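About > Our Company > Who We Are and What We Make

Flalier makes fold-down benches, wall seats and shoe storage for entryways, changing rooms and small apartments. We have 35 employees, one workshop and one showroom, both in the same building on the east side of town. We sell to homeowners, builders and schools.

The company was started by Tatu Kaijage and Gladys Kirui, who had worked together for a contractor that fitted out school locker rooms. Most of the repair calls they went on were for benches. The seats themselves held up well enough, but the hinges pulled out of the wall and the legs went out of line. They rented a unit of 948 square feet, bought a used panel saw and built wall benches to order. The first model was called the Kerkia. It is still in the catalog, with a different leg and a thicker seat than it had then.

What we make

The Kerkia is a wall-hung bench that folds flat when it is not in use. It comes in three lengths and seats one, two or three people. The legs swing down as the seat is lowered and fold back behind it when it goes up.

The Isix is a narrow rack for shoes, made to fit under a Kerkia or stand alone in a closet. It has two shelves. The lower one is set high enough to get a broom under.

The Voß is a fixed bench for places where folding is not needed, mainly school corridors and gym entrances. It is heavier than the Kerkia and is bolted to the floor as well as the wall. We also make hooks, boot trays and replacement hardware for all three lines, including parts for models we no longer sell.

How we work

Orders for standard sizes are cut on Mondays and leave the shop within two weeks. Custom lengths take four. Seats are cut, edged and sanded on the ground floor, then go upstairs for finishing. Jabari Mrema runs the finishing room and decides when a batch is ready to go out. Scratched or uneven seats are sanded back and done again, or sold as seconds at the showroom counter.

Our crews install within 59 miles of the workshop. Outside that area we ship with a drilling template, screws for wood studs and a printed sheet. Masonry anchors are extra, and you should ask for them when you order. Please find out what is behind your wall before you call us for a quote. A bench of this kind needs studs or solid masonry, and we will not hang one on drywall alone.

Nyokabi Rotich handles measuring visits. She will want to know the height of the baseboard, which way the door swings and how many people come through in the morning. She will also ask where the shoes end up now. In most homes the answer is the floor in front of the seat, and a good part of our design work has to do with that. The space under a bench fills up quickly, and once it is full, shoes get left wherever they came off.
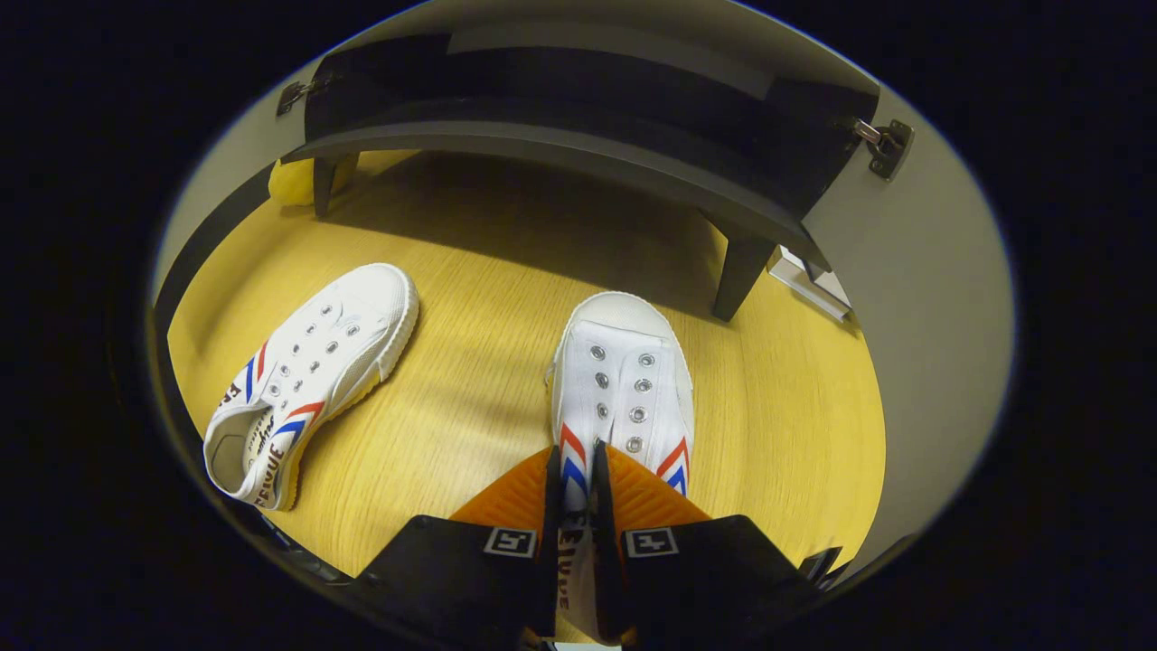 For that reason we keep the legs slim and leave as much open floor as we can between them. A pair of sneakers should slide under from the front without anyone having to kneel. Early versions had a brace running from leg to leg, which caught on toes and brooms, and we dropped it. Rounded front edges are standard on every seat we sell. Dark finishes outsell light ones for entryways, and light ones do better in bedrooms.

The showroom

The showroom is set up as a row of small entryways with benches, hooks and racks at full size. You are welcome to sit on everything, fold it up and put your own shoes under it. Imtiaz Bhattacharjee is at the counter most days and keeps the finish samples, which you can borrow for a week. Last year we fitted 438 benches, and many of those customers came in first to try the seat height. Children's heights are at the far end of the row.

Parking is behind the building. The showroom is open Tuesday through Saturday, and closed for the first two weeks of July, when the workshop shuts down for machine maintenance. Parts orders are still shipped during that time.

Care and repairs

Wipe the seat with a damp cloth and mild soap. Check the hinge screws once a year and tighten them by hand. If a screw turns without gripping, stop using the bench and call us. Hinges and legs are covered for ten years from the date of purchase, and seats for five. You do not need the receipt if the number stamped on the back of the bench can still be read.

Page last updated 2024-06-07.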